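Komley Law opens fixed-fee desk for drivers facing court

October 2018

Komley Law has opened a fixed-fee desk for motorists who have been sent a court summons or a notice of intended prosecution. The desk is based at the firm's Etby office and also covers clients in Saseo.
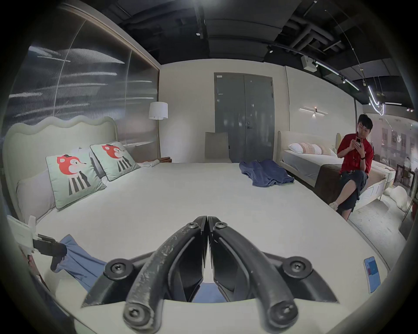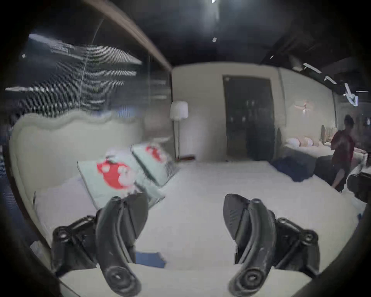
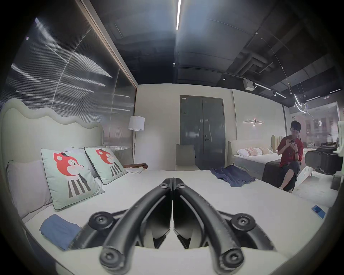
Khattak Drivers' Forum, which was consulted on the fees, replied that its members had asked for a clear price at the start of a case for years, and that the written quote mattered more to them than the discount. It would still like to see weekend calls added.

The desk handles speeding, mobile phone use, driving without insurance and totting-up cases, where a driver faces a ban for reaching the points limit. Drink and drug driving cases will stay with the firm's crime team and are priced separately.

A first call is free and lasts up to 14 minutes. After that, clients can pay £80 for a written opinion on the papers they have received, including whether the notice was served in time and what the likely sentence would be. The cost of the opinion is taken off the final bill if the client goes on to instruct the firm.

Komley Law took 58 motoring cases through the Etby office last year. Many of those clients got in touch less than a week before their hearing, and the firm asks drivers to send their papers as soon as they arrive.

A printed guide to replying to a summons has been produced to go with the service. 4000 copies will be handed out at libraries and advice centres in Etby and Saseo until the end of December.

Notes to editors: Komley Law can supply the full list of fees on request.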